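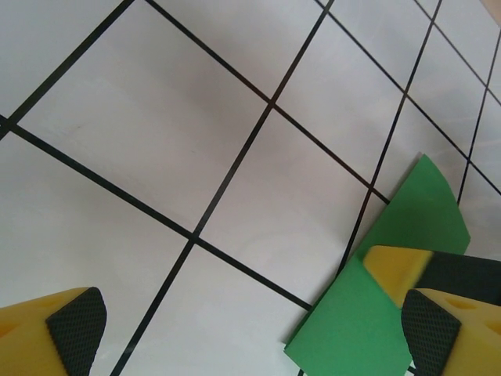 Les doigts jaunes de la pince et leurs patins noirs, au-dessus du plateau quadrillé de la cellule Prenance.

Entretien de la cellule Prenance : les patins d'abord

En décembre, nous avons repris l'entretien de la cellule Prenance, sur le site de Derkgate. Le compteur indiquait 1327 cycles depuis le dernier changement des patins, alors que notre règle est de les contrôler tous les 1000 cycles. Vicente Zúñiga a donc commencé par là.

Le contrôle se fait bras arrêté et pince ouverte. On passe un chiffon sec sur le caoutchouc, dans le sens des losanges, puis on regarde si le relief est encore net en haut du patin, à l'endroit où il s'arrondit. C'est là que l'usure commence chez nous. Vicente a remplacé deux patins et il a resserré les vis des doigts avec la clé Stirkard, qui reste désormais dans le tiroir de la cellule – merci de la remettre après usage.

Le plateau blanc se nettoie avec un chiffon doux, sans produit abrasif, car les lignes noires servent de repère pour le recalage. Après chaque démontage des doigts, il faut refaire les trois points de recalage, même si la position semble bonne.

Les patins de rechange sont commandés chez Núñez. Si vous remarquez une pièce qui glisse dans la pince, notez-le dans le cahier avec la valeur du compteur.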